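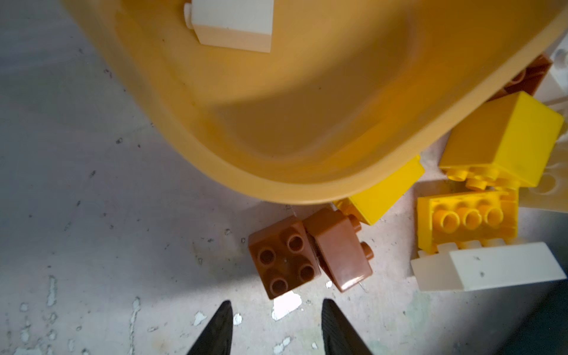 ## Storage notes: moving bulk parts out of cardboard

The Erach store finished its changeover from cardboard to rigid plastic containers in November. Members at the Pillberg site have asked for the details before they start on their own shelves, so the main points are set out below.

**Why the cardboard went.** The ground floor at Erach is an unheated slab. Boxes stored directly on it took up moisture from below, and the bottom flaps softened over a single winter. Boxes on the lowest shelf did better but still lost stiffness at the corners, and stacks began to lean. Labels were a separate problem: the adhesive held, but the top layer of the board peeled away with it.

**Container types.** Two types are now in use. Straight-sided crates with lids go on the racking. Open round tubs are used for sorting and for anything that is handled often. Round tubs waste shelf space and should not be racked, but they have no corners for small parts to lodge in and are easier to wipe out. Sizes were kept to what one person can lift when full. A large tub filled to the rim with dense parts will exceed that, so fill to half depth and use a second tub.

**Plastic.** Polyethylene and polypropylene are both acceptable. Polypropylene is stiffer and holds its shape better under a lid. Polyethylene tolerates cold and knocks. Avoid clear polystyrene boxes for anything heavier than paper; they crack at the hinge. Containers kept near a window should be turned or moved from time to time, as prolonged sunlight makes most untreated plastics brittle.

**Cleaning.** Warm water and dish soap will remove most marks. Rinse, then dry upside down on slats. Do not use solvent on the inside of a container that will hold painted or printed parts. Fine scratches hold dirt and will not come clean; they do no harm to the contents.

**Labels.** Erach uses the Wikudier card holder, which clips over the rim and leaves no residue. It fits lips up to a moderate thickness – test one before ordering a full set. On the crates, a card inside the lid and a duplicate on the short end have worked well. Write the shelf code first and the contents second. The old Vestergaard codes remain valid and should be carried over unchanged, including the suffix letters.

**Racking and floor clearance.** Leave at least 40 mm between the wall and the back of each shelf so air can move. The top shelf is limited to 300 mm of stacked height under the lights. Nothing is to be left on the slab overnight, plastic included, as the aisles are swept before opening.

**Still open.** The long flat items have no suitable container yet and remain wrapped on the upper rack. Pillberg has more wall space and may prefer vertical slots for these. Dimensions of the Erach racking are on the sheet by the store door, and spare card holders are in the drawer underneath.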